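Who Will Fold the Towels?

12/27/22

My mother folded laundry while she watched television, and she never looked at her hands. I thought of her often in November, when I visited Dolter, a small company in Skedholm that wants to teach machines to do this work.

Helge Solheim, the engineer who met me, was careful with his promises. A machine can weld a car door all day, he told me, because the door always comes in the same shape. A cloth never does. You drop it two times and you have two different problems.

The best robot at Dolter needs 7 minutes for one towel, and on a bad day it makes a ball. Still, it is progress. Four years ago it could not find the corner.

The method now is that people do the chore first, with grippers in their hands in place of their fingers, and the machine learns from these recordings. The team has over 700 of them, all of folding and flattening. 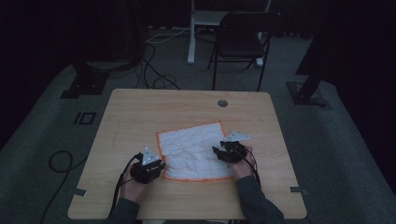 Natalia Cisneros, who managed a hotel laundry before she came to the company, is less patient than the engineers. Her old workers at the Cuevas hotel could fold six towels in the time the robot takes to choose where to begin. She believes that shops and factories will get useful help first, with boxes and bottles, and that homes must wait much longer.

I asked her if she would buy such a robot for her own apartment. She said yes, if it also puts the towels in the closet. For the moment, it does not know what a closet is.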